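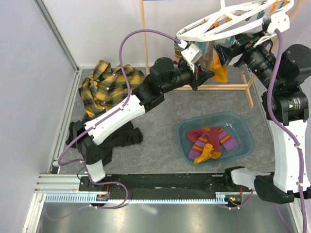
How do you hang a week of laundry without a yard?

"On a ring with clips," says Luana Amaral. "Small things on the clips, shirts anywhere they'll fit, and lower your standards."

Amaral has written the Listberg laundry column since April and has received 68 letters, most of them about socks. She prefers an oval plastic hanger to a rack – "a rack is furniture, and then you live with it" – and clips each sock on its own.

"People put two in one clip to save time. Then they write to me about the smell." 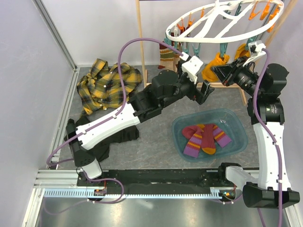 Mustard socks and a striped one, clipped along the oval rim.

Does she match the colors of her clothespins? "I did once, for a whole summer. The socks didn't care." Her next column is on ironing, a subject she plans to discourage.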